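The arm on the demo table, and the rest of us

I have worked in the kitchens at Monia for long enough to have outlasted two tray conveyors, a talking scale and a scheduling app that gave everyone the same lunch break. So when the company put up a notice saying that robot arms were "coming to support the team," I read it the way I read all notices with the word support in them.

For readers who haven't been here before: Monia makes ready meals and side dishes for offices, clinics and a couple of schools. We portion, plate, lid and label. Most of what I do in a shift is pick a thing up, put it in another thing, and move it along. On a normal day our line sends out 2,581 trays. I know the number because it's on the board by the door, in red if we miss it.

The robots are being set up by an outside firm called Itow. They have a test room across the yard, on the side where the old dry store used to be, and last month some of us from the line were asked over to watch and "share our experience." Paid time, so I went.

What they were working on

I had expected a tray line, or at least a tray. The table was laid out more like a play kitchen – toy fruit, a ketchup bottle on a plate, a bowl, a mug, a little toaster oven. The idea, as it was explained to us, is that the arm first learns to handle ordinary things in an ordinary jumble, and the real work comes later. Fair enough. I learned to dice on onions that went in the stock pot.

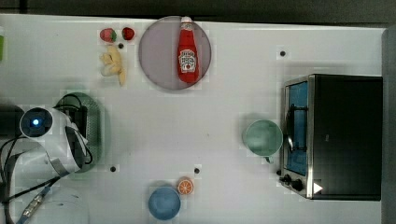
The pitch, and the questions we asked

The pitch went like this. People are hard to hire for the early shift (true). People get sore wrists and shoulders (very true, mine click). A machine can do the dull part and the people can do "higher value tasks." We asked what those were. Quality checks, we were told, and looking after the machine.

Now, I have done quality checks. You stand at the end of the belt and look at lids. It is much easier on the wrists, and after an hour of it you could not tell me your own name. If that's the higher value task, I'd like somebody to write down what the value is and which of us gets it.

We asked how many people the line would need afterward. It has 24 of us now across the shifts. No number was given. I don't blame the people in the test room for that, as it isn't theirs to give, but the people whose number it is hadn't come over.

Somebody else asked what happens when the thing stops. The reply was that an operator steps in. The operator is one of us, so the plan seems to be that when the machine can't do the job, you do the job, plus you deal with the machine. I've done that before with the conveyors. You get blamed for the stop and no credit for the restart.

What I could see for myself

I'm not going to pretend I understand the inside of it. I can tell you what I'd look at if you put a new hire in front of me, so I looked at that.

Reach. The arm can get over the table without leaning, and it doesn't have hips. I envy it that. The person who plates next to me is five foot nothing and has been asking for a lower belt since before I started.

Grip. It has two fingers. A lot of our food does not want to be held by two fingers. A bread roll, all right. A scoop of warm lentils, no, and nobody picks up a boiled egg the same way twice. They told me there are other tools it can wear. I said so have we, they're called spoons, and got a polite laugh.

Mess. At our station the things you need sit where your hand goes without looking. I can't tell yet whether the arm has a place where its hand goes, or whether it looks every time. I asked, and the answer was long, and I came away with "both, sort of."
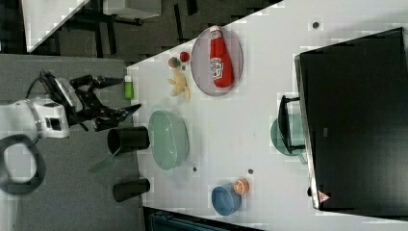
What changed already, before any robot arrived

This is the part I wanted to write about, and I've taken my time getting to it.

Not one arm has been put on our line. All the same, the work has changed. In the spring we were told to standardize the stations so that they would be "automation ready." That meant tape outlines on the steel for every tub and every ladle. It meant one kind of tub, the shallow square kind, in place of the three we had been using. The deep ones were better for sauce. You fill a shallow one less, so you walk to the kettle more, and I walk to the kettle a lot now.

It also meant timing. There's a tablet on a bracket at the end of the belt, and the software on it is called Rahman, and it learns how long each of us takes to fill a tray. We were told it's only for planning. Then the planning said the garnish station had slack in it, and the garnish station went from two people to one. No robot did that. A robot that wasn't here yet did it, if you like.

So when friends ask me if I'm worried about being replaced by a machine, I say it's the getting ready for the machine that has cost us so far. I would feel better about it if the tape and the tubs had made anything easier for the people who stand there. A few of the changes did, I'll be fair. The label printer is closer. The floor mats are new and they're good mats.

I have a cousin at the Gilla bakery plant, where they've had arms stacking crates for a while now. The report from there is mixed in a way I believe. Backs are better. The stacking crew is smaller, through people leaving and not being replaced, so there was never a bad day you could point to. The ones who stayed learned to clear faults and got a raise of 3 percent, and they carry a phone that rings on Sunday. My cousin likes the work more and the job less. I've thought about that sentence a good deal.
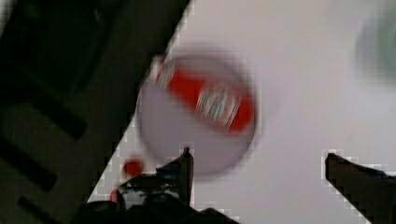
Back in the test room, we got into a decent conversation once the slides were off. One of the younger ones from our shift asked how many times they have to go over a thing before it's learned, and was told that for one simple task they like to have 300 good goes at it. That got a reaction. In our kitchen a new starter gets one morning next to somebody who knows, and then it's sink or swim. If the company offered any of us 300 goes at something with a patient person watching and no red number on the board, I think you'd be amazed what we could learn. I said this out loud and it went into a notebook, which may be the last anybody sees of it.

I will give the Itow people this much – they listened better than our own managers do. They wanted to know why we turn the tub before we scoop. (So the full side is toward you. When it's low you tip it with the left hand and you don't think about it.) They wanted to know how you can tell a lid hasn't seated. You hear it. There's a click, and when there isn't a click your hand goes back on its own. I don't know what they'll do with that. They asked if they could record somebody doing it, and we said we'd want to know first where the recording goes and whether we're paid for it. Silence, then "good question." I've been in enough meetings to know what good question means.

That is my main doubt, if you want only one. What the arm will need to know about our line is in the hands of the people on our line. We're being asked to hand it over between coffee and the bus, as a favor, by a company that hasn't told us how many of us it means to keep.

What I'd want before I cheered

A number for the line, in writing, and how long it holds.

The timing data off the tablet, shown to us as well as to them.

Fault clearing counted as skilled work, with training and a pay grade, and no phone on days off.

The deep tubs back. I'm serious about the tubs.

A lower belt for the plating station, which needs no artificial intelligence at all and has been on the list for years. 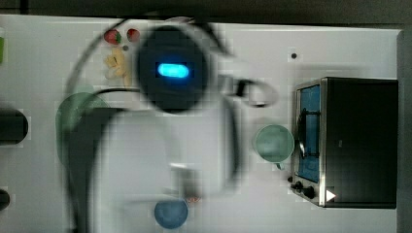 Page last changed: December. Added the part about the tubs and fixed the pay figure for Gilla.

A few of you wrote in after the first version went up. One reader who works in hospital laundry says the folding machines there did take away the worst job in the building and that I'm being sour. Could be. I've never folded sheets for a living, and if a machine wants to take the pot wash from us tomorrow I'll hold the door for it. What I notice is that it's never the pot wash they come for first.

Another asked if the arm was any good. I watched it for part of one afternoon, at somebody else's table, with toy fruit. I wouldn't want to be judged on that and I won't judge it either. When it's on our line at five in the morning with the kettle running behind, I'll tell you.

We've been told there will be a second visit in the new year, this time with real trays. I've asked for the garnish station to be invited, all one of them.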